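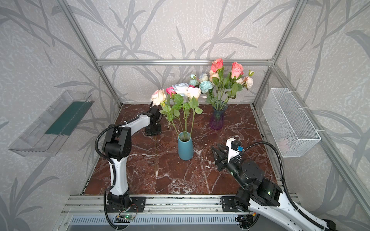
Open day at the Chauhan building: flower arranging by robot

1/ Went to the robotics open day this morning, 2019-07-03. Most of my time went to the flower bench, so this thread is mostly about that.

2/ The bench has two arms, one on each side, and they work over a marble top. The job is handling artificial roses by the stem. Maricica Enache ran the demonstration and took questions all the way through.

3/ She said they picked flowers for the demo because stems are thin, they cross over each other, and they spring back when you let go. A box is much easier. I would have guessed the vase was the hard part. She said it's the stems.

4/ The group calls the setup Skasness. I asked what it stood for and it doesn't stand for anything.

5/ There's a camera at each wrist as well as the view from outside. The wrist view is the one I found useful. You get the fingertips and whatever is between them, and not a lot else. 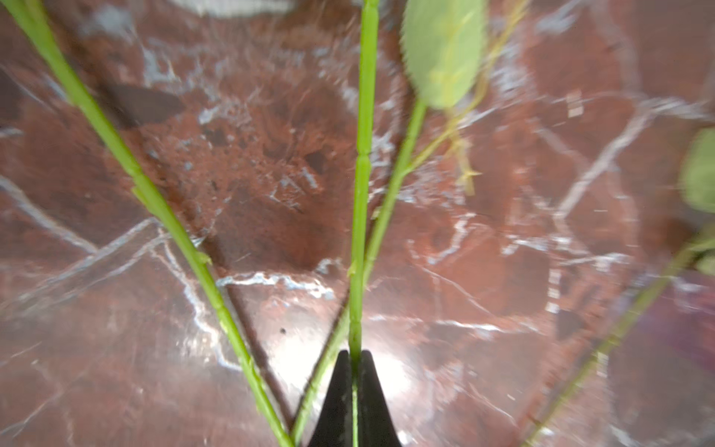
Photo: Skasness wrist camera, courtesy of the Chauhan open day desk

6/ Look at the stem in the centre, between the two black fingers. Others run across the marble on both sides of it, and some are only slightly yellower than it. Maricica said sorting out which stem is which takes more of their effort than moving the arms does.

7/ The glossy top doesn't help. You can see the glare beside the right finger. She'd like to try a matte surface, but they want it to cope with shiny ones too, so the marble stays for now.

8/ Some numbers from her talk. They have 399 recorded runs so far on this job. A session is 30 minutes, then they stop and check the grippers. The group is 5 people. Next report is due in October.

9/ Two arms get used so that one can steady a bunch while the other goes in for a single flower. The awkward bit is when both grippers want the same space in the middle. The fingertips get very close together.

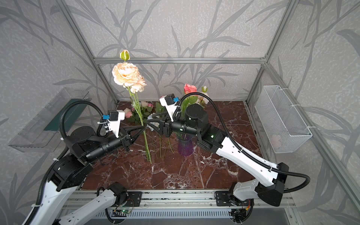

10/ Do the arms decide for themselves what to pick up? At the open day a person chose the flower and the software planned the reach. Choosing is a later stage of the project.

11/ I also stopped at the Perna stand (warehouse carts, fairly standard) and the Donora one, which was a label printer on a conveyor. Both fine. Neither had much of a crowd.

12/ Parking is at the back off the lane, and the number 13 bus stops out front. Entry was free. They plan to run another one next year and I'd go again for the flower bench.

Comments (4)

petal_and_stem
I do wedding flowers and agree with her about stems. Fake ones are stiffer than real ones too. Did they say if they'll try fresh?

tobermory_k
Went in the afternoon and missed the talk, so thanks for writing it up. Is there a recording?

ringroad77
Is the lane parking paid?

petal_and_stem
@ringroad77 It was free when I was there for the craft fair. Fills up early though.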